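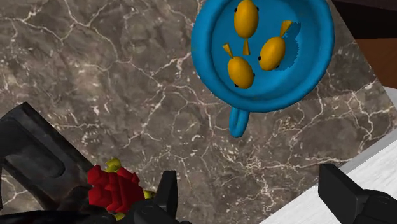

A blue frying pan on a marble countertop, with three toy fish in it.

Karnura is a dish of small river fish, fried slowly in a shallow pan and served with a sour onion sauce. It comes from Driltlow, a market town on the Cloren river, and is eaten there mostly in June, when the water is low.

Preparation

The fish are cleaned, rubbed with salt and turmeric and left for 11 minutes. They are fried on low heat in mustard oil, two minutes on each side, and then covered with a lid. The sauce is made in a separate pot from onions, tamarind and a little sugar - some families add green chili. It is poured over the fish only at the table, so the skin stays crisp.

Variations

In the upper part of the town the fish are rolled in rice flour before frying. The version known as Begum karnura has slices of eggplant under the fish and uses less oil.

History

The oldest known recipe is in a handwritten cookbook by Obaidul Fakir, who kept a food stall near the ferry landing. He calls the dish "Saturday fish", after the day of the market. The name karnura came into use later, and its origin is not clear.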